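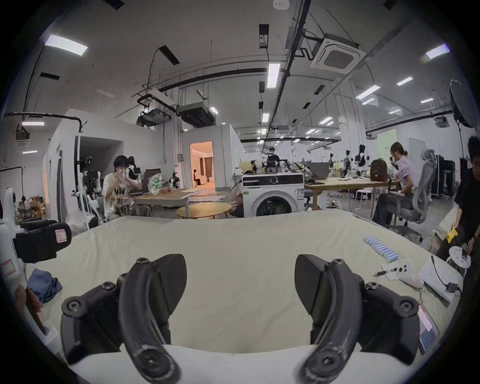
1/ Open day at Zondano, a thread

I've been promising this one to a few of you, so get a drink and put your feet up. I spent the whole afternoon at the Zondano robotics lab on their open day, 20 Sep 2018, and I have so much to say that I'm numbering these so I don't lose my place (I will still lose my place).

2/
First, getting in. The bus drops you on the wrong side of the canal, and the footbridge is closed until December, so you walk the long way past the Zilport warehouse and arrive a little pink in the face. The front desk gave me a glass of water without my asking. I was already fond of them before I had seen a single robot!

3/
The lab is one big room, white walls, pipes and cable trays all showing overhead, and people just getting on with their work while you wander. I had expected ropes and a little stage. Instead you're standing next to somebody having a drink at a wooden table with a laptop and a small white robot on it, and you feel like you've walked into a family kitchen.

4/
And the washing machine! There's a real front loader standing right out on the floor, black-rimmed door and all, in front of the area with the white robot arms. Laundry is apparently the thing everybody wants and the thing that's hardest to get right. As somebody who has raised three boys I could have told them that for free.

5/
The part I loved best was the hands-on table. They let you try the gripper you hold yourself, with two curved black fingers on a white base, and the idea is that you do a chore with it while it records what you did, and later on a robot arm learns from your example. You pick it up and your own hand suddenly feels very clever by comparison.

6/
My job was to move a battery from one spot to another. That's it. That's the whole job. I dropped it, then I dropped it again, then I got it across and the student next to me cheered, which was kind of her.

7/
The trick is to come at it slowly and let the pads close by themselves before you lift. I was snatching. The student said almost every visitor snatches for the first few tries and then something in the wrist settles down. Mine settled somewhere near the end of my turn, naturally, with a line of people waiting behind me.

8/
They keep a tally of visitor tries on a whiteboard by the coffee. It stood at 112 when I arrived and 369 when I left, and they were hoping for 397 to beat the last open day. If anyone reading this stayed until closing, please tell me whether they made it! I've been wondering ever since.

9/
Somebody asked on my last post whether the fingers are sharp. No, they end in flat pads, and the pair I saw had scuffs and pale wear marks on them, like a good kitchen spatula. I liked that. I trust a tool more when it has been used.

10/
Then there were the humanoids, white and black, a whole row of them by the far tables, and a couple more near a partition wall. The project they belong to is called Boros, and I got a very patient explanation of how the knees work. I understood the first half, nodded through the second, and asked for a leaflet.

11/
The Boros demo was a slow walk across a mat and a stop. A little boy in front of me whispered "good job" to it when it finished, and I have to admit I teared up a bit. It's a long way from a dance number, but watch a toddler cross a rug sometime and tell me that isn't exciting.

12/
A few practical things for anyone thinking of going next time:
It's free, but you need to book, and there are 200 places.
Wear shoes you can stand in.
Ask for the short talk by the folks from Zastatley, who work on the software side. It was tucked away upstairs and the sign was tiny, and I nearly missed it.
Sandwiches run out early. The lemon cake does not.

13/
The Zastatley talk was mostly about mistakes, and I wish more talks were. They played clips of an arm folding the same towel badly, over and over, and explained what each bad fold had taught them. By the last clip it was a pretty decent towel. Better than my oldest manages, anyway.

14/
I walked back to the bus the long way and practiced pinching my bus pass with two fingers like a gripper. The driver waited for me to finish. Leaflets are on my kitchen counter if anybody local wants one, just send me a message and I'll drop it in the mail.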